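# Working Rules for Recording Household Tasks with Hand-Held Grippers

Student project report, Traltorley, November 26, 2022

## 1. Purpose

The project produced a set of working rules for recording cloth-handling tasks in ordinary homes. The recordings are intended as demonstration data for robot learning. The rules cover consent, preparation of the room, operation of the gripper, labeling of equipment and review of the finished recordings. They do not cover the training of a policy or the operation of a robot arm.

An earlier draft, called Stakine, was written in April. It consisted mainly of advice taken from lab practice and assumed a fixed bench, fixed lighting and one trained operator. None of these assumptions holds in a home. The present version, Plundine, replaces it entirely.

## 2. Scope and terms

The following terms are used throughout.

- **Operator:** the person holding the gripper.
- **Host:** the person who lives in the home and has agreed to the recording.
- **Episode:** one recording of one task, from the start signal to the stop signal.
- **Session:** all episodes recorded in one home on one visit.

"Must" marks a requirement. An episode that breaks a requirement is excluded. "Should" marks a recommendation, and a departure from it is entered in the session log without further action.

## 3. Consent and privacy

3.1 The host must sign the consent form before any camera is switched on. The form names the rooms to be used and the period for which recordings are kept.

3.2 Other adults in the home must be told that recording is taking place. If one of them objects, the session is moved to a room that person does not use, or canceled.

3.3 Mail, prescriptions, calendars and identity documents must be removed from the working area. Family photographs should be removed or turned over if the host asks for it.

3.4 The host may withdraw an episode at any time before the data set is released. Withdrawal requires no reason. The deletion must be confirmed in writing.

Rule 3.3 was the hardest to apply. The working area was first defined as the table surface, but a wrist-level camera also records walls, windows and furniture behind the table. The definition was changed to include everything visible from the operator's position at table height.

## 4. Preparation

4.1 The table must be stable and must not be moved during an episode. Existing table covers may stay in place if they do not slide under light pressure.

4.2 Garments should belong to the host and should be used as found. Ironing garments before a session is not permitted, as it removes creases that a robot will meet in normal use.

4.3 Garments waiting to be folded and garments already folded must be kept in separate areas. The operator decides on these areas before the first episode and keeps them for the whole session.

4.4 Lights should be left in the state in which the host normally uses them. Curtains may be open or closed but must not be changed during an episode.

## 5. Equipment identification

Each gripper must carry a number that can be read without dismantling the device. The same number is entered in the session log before the first episode. In the Stakine draft the number was entered at the end of the day, and 2 sessions could not be matched to a device afterward. Calibration files are stored by device number, so the recordings from those sessions were set aside.

If a device is replaced during a session, the session is closed and a new one opened. This applies even when the replacement is of the same type.

## 6. Operation

6.1 The operator must check before each session that the fingers open and close fully and that all lenses are clean. A dry cloth is used for cleaning.

6.2 Cloth must be moved only with the gripper fingers. Bare hands must not correct a fold during an episode. A failed grasp may be repeated up to 3 times, after which the episode is stopped and marked as incomplete.

6.3 The operator should approach cloth slowly and pause briefly before closing the fingers. Fast approaches produce motion blur at the moment of contact.

6.4 Sleeves, straps and jewelry must be kept clear of the fingers.
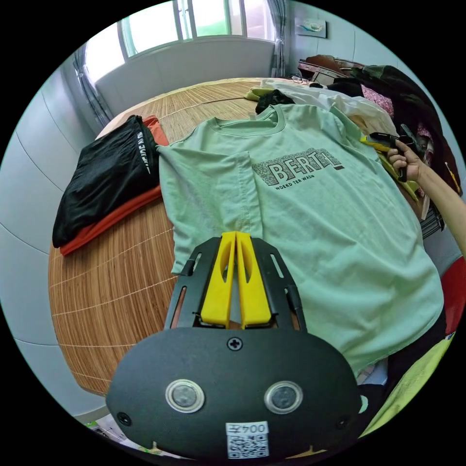 6.5 Work continues for no longer than 20 minutes without a break. The limit was set after operators reported fatigue in the thumb and wrist. It applies to time spent holding the device, including waiting time between episodes.

6.6 Incomplete episodes must not be deleted by the operator. They are kept with the others and sorted at review.

## 7. Review

Every session is checked by a reviewer who was not the operator. The reviewer confirms the consent form, the device number and the task label, then watches the episodes at normal speed. A session is accepted when at least 80 percent of its episodes meet all requirements. Below that level, the operator repeats the training exercise and the session is recorded again with the host's agreement.

The threshold was adapted from the Dreßler checklist used in our department for bench experiments. We have no evidence that it is the best value for home recordings.

## 8. Open points

Rule 6.2 does not say whether smoothing cloth with closed fingers counts as a grasp. Reviewers treated it differently, and the wording needs to be settled before the next round of sessions.

Rule 4.3 works poorly on small tables, where the two areas tend to meet as the session goes on. A second surface, such as a chair seat or a bed, was considered. It would require the operator to move between heights, and the tracking has not been tested for that.

The consent form is available in English only.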